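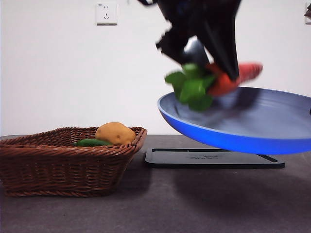 Diary, 19 May 2020

What a day! I got the carrot onto the plate from the other side of the room, with my own hands nowhere near it, and I'm still grinning as I write this.

Back in November, when I joined the Himmont project, I figured driving the arm would be the easy part and the software would be the hard part. Ha. My first tries were awful. I squeezed too early, I came in too high, I kept forgetting that my wrist and its wrist don't bend the same way. Now I sit down at the controls, roll my shoulders, and for the first minute it's strange and then it just feels like reaching.

The target for Rurholm is 966 good runs, all kitchen pickups with the play food. We did 100 today, which is our best yet (the old record was pitiful, I won't write it down). I've started to have favorites. The potato is a sweetheart, it goes wherever you want it. The pepper is slippery in my head even when it behaves. And the carrot has those leafy tops, so there's a real choice to make every time – pinch the orange part, or go for the spot where the leaves begin?
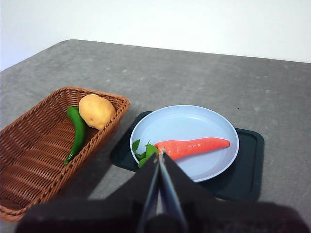 I like going in where the greens meet the orange, nice and slow, with the wrist view filling my screen. I watch the two fingers and almost nothing else. The learning side at Rostami wants us to vary it, though, so I made myself take a different grip every 5 runs. Good for the model, and good for me too, I think, as I was getting into a rut.

The blue pan was a joy! You have to get over the rim before you let go, and I love that little bit of judgment, the lift and then the lowering. I rushed some of them and could feel it straight away. Those get marked and thrown out. The Mirnenine people say a hesitant run is worse than a fast one, and my early ones were full of dithering, so I'm trying to decide where I'm going before I touch the controls.

My forearms ache. I took a break after every 20 and shook my hands out by the window, and I drank far too much coffee.

Tomorrow I want to start with the potato while I'm fresh, then back to the carrot. Must remember to bring the thinner gloves and ask for a higher chair.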